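**Cell attendant, robot benches — Zisar, Berkden site**

Two posts, 36 hours a week. Open to current packing staff and outside applicants.

Sorting at Berkden used to be done by hand. The arms now do most of the lifting and placing, and attendants set up jobs, clear faults and check finished work.
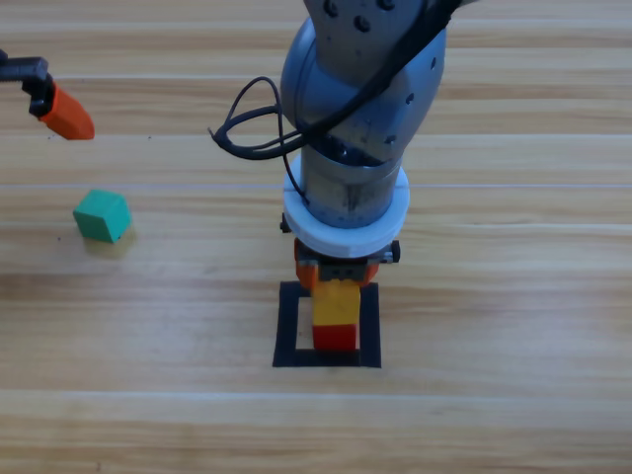

Training lasts 14 days, on full pay, and is led by Jussara Holanda. You start on the practice bench with coloured blocks, learning to stop an arm safely and to correct a bad placement. A typical exercise has yellow stacked on red at the black square — you will set up tasks like it before moving to live goods.

No programming is needed. You should be comfortable standing, keeping a written fault log and asking for help early. Packers who move across keep their grade and length of service.

Apply in writing to Efthymia Zacharopoulos at the site office. Interviews are in December.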